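Share this call – 41 shares – 2 comments

Call for participants: student robot arm project, autumn group

The Gredeo robot club is looking for new members for its autumn group. We are a club of students who teach robot arms to do small household work on a table. This call is open until 8/7/21. Please read it to the end before you write to us, as many of the questions we receive every year are already answered in it.

Who we are

Gredeo started as an evening class with one old arm and a very noisy power supply. Now we have our own room, number 313, on the upper floor of the Heiskanen building. The club is led by Heikki Ahonen, who teaches automation and has worked with industrial arms for most of his career. Benedicta Kpodo is responsible for the participants, the schedule and the applications. She joined the club as a student herself, so she knows very well how the first weeks feel.

We are not a big group and we do not wish to become one. In the autumn we will take 4 new participants. They will join the members who continue from the spring.

What the project is about

The name of the autumn project is Hivus. The goal is that a pair of arms can tidy a table on which ordinary things were left: toys, cables, kitchen items, a plant. It sounds simple, and for a person it is. For the arms, a soft cable is a difficult object, and a shiny vase is difficult in a different way. A large part of the work is to guide the arms by hand through the task, record what they do, look at the recording, and decide together if it is good enough to keep.

You will also arrange the table between the recordings, check the screws and cables, write notes in the club log, and later help to train and test the program. Everybody does all of these jobs in turn. We had in the past some members who wanted only to program, and it did not go well for them or for the rest of us.

Our working table, with a plant and everyday things on it:
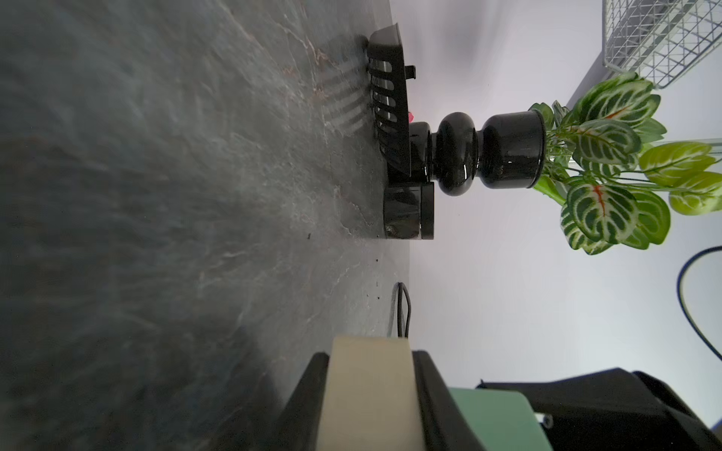
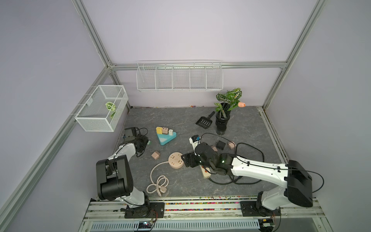 Do I need to have programmed a robot before I apply?

You need no experience with robots. It is enough that you can write a short program in any language, and we will teach the rest during the first sessions in August.

What we expect from you

You should be a student at a secondary school, college or university, and at least 16 years old. If you are under 18, we need a signed permission from a parent or guardian. The form will be sent to you after the interview, so you do not need to ask for it now.

You should be able to come two evenings each week. We understand that exams and illness happen, and then you only send a message to your pair. But a person who is absent every second time makes the work hard for the partner, as we work always in pairs.

Patience is more important to us than good grades. The same movement is sometimes recorded again and again in one evening, and the last recording must be done with the same care as the first. You should also be able to accept comments on your work, and to give comments in a friendly way. The working language is English. It does not need to be perfect – mine is also not.

What you receive

The participation is free. The costs of equipment and spare parts are paid by our sponsor, Groltel, who has supported the club from its second year. You will have a key card for the room and your own account on the club computer. Tea and sandwiches are served on both evenings. Please tell us about allergies.

At the end of the autumn you will get a certificate with a short description of your part in the project. If your school accepts it, you may use the project as practical training. Please ask your school first and send us the contact of the teacher, so that Heikki can fill in the papers.

We cannot pay salary or travel costs. Those who come from far away should think about this before they apply, the last bus leaves soon after we close the room.

How to apply

Send one page to Benedicta. We do not use an application form. In the page, please tell:

your name, age and school
which evenings are possible for you
something that you have built, repaired or programmed, even if it was small or did not work
why you would like to work with robot arms

Please do not send a long CV or copies of certificates. Photos of your own projects are welcome, at most 2.

The interviews were started in July for those who applied early, and they will continue until all places are filled. An interview takes half an hour. Heikki and Benedicta will both be present, and afterwards you can try to move one of the arms yourself if you like. It is not a test and it has no influence on the decision.

Everybody who applies will receive an answer, also when the answer is negative. If you were not selected last year, you are warmly invited to apply again.

For questions about the technical side write to Heikki Ahonen, for all other questions to Benedicta Kpodo. You may also knock on the door of 313 in the evening – when the door is closed and the lamp beside it is on, we are recording, so please wait a moment.

Share this call – 2 comments – Write a comment

This site uses cookies to remember your settings. By continuing to read you accept our use of cookies. Accept – Change settings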